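Chapter 3
Sorting Before Washing
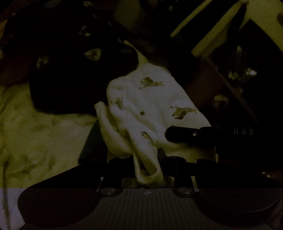 Most mistakes in the laundry room are made before the machine is switched on. A white cloth with dark marks goes in together with black knitwear, the door is closed, and after this the result does not depend on us anymore. In the present chapter we stay on this first moment, when the pieces are still in the hand and can be looked at one by one.

The student must learn to ask of each piece its color, its fabric and its marks. Color is the easiest. White goes with white, black with black, and small pieces follow the same rule as large ones. Fabric asks for more attention. A knitted piece can stretch or lose its shape, and it should be folded or put in a net bag. Marks are the most difficult, for a dark blotch on white cloth may be a stain, but it may also be part of the pattern. Open the cloth fully and look at both sides before you decide. A crumpled piece hides half of its surface.

Safta Enache, who taught this course at the Jollard school until last July, had her students begin with a pile of 10 pieces. They were allowed no detergent and no water during the whole first lesson. Many found it boring. In the second lesson they understood why she did so, when Hugo Royer's group had to treat again 9 pieces which they had put in the wrong basket.

Things which are not laundry also arrive in the pile: straps, cases, belts, keys. Put them aside on a tray, and empty the pockets at the same time.

In this chapter you will learn:
how to read a care label when a part of it is worn away
how to tell a stain from a printed pattern
how to prepare white cotton for soaking
when a dark knit must be washed alone

Words to know: to sort, to soak, to rinse, blotch, lining, net bag, care label.

Before you continue, take one white piece from your own laundry and write down each mark you find on it. Keep the paper. We will use it again in Section 3.2, where soaking times are given.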